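Groltstead Packing Bench – data card and buying notes

Version of 27th October. Maintained by Zodwa Fourie.

This set holds 336 episodes of two-arm work with small boxes on a table. We share it mainly for groups who must plan a budget before they order a bench of their own.

What to put in the budget: two arms, one gripper for each arm, one camera at every wrist and one at the head. Then the small things – spare finger pads, cables, boxes. We keep 40 boxes in stock and order again when 10 are left. 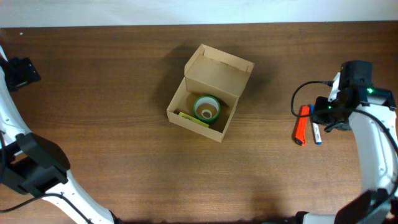
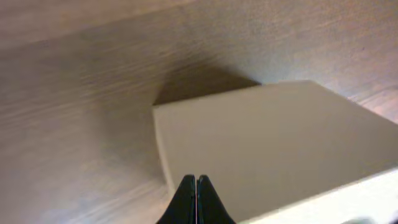
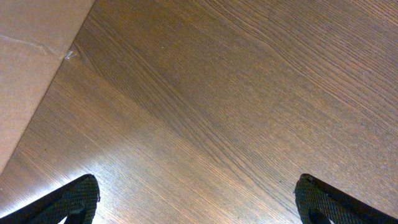
Should we buy both arms in the same order?
It is better to do so. Our second arm came from Mabaso in March with different firmware, and we lost many working days on this.

Licence: free for research, please name Plinonitz.

We use cookies to remember your settings. Accept | Manage

Comments (2)

Siyabonga Swanepoel: Is the table included in your budget, or was it already there?

mendix_reader: Thank you for the notes. We spent over 100 hours comparing grippers and forgot to ask about the delivery of spare pads.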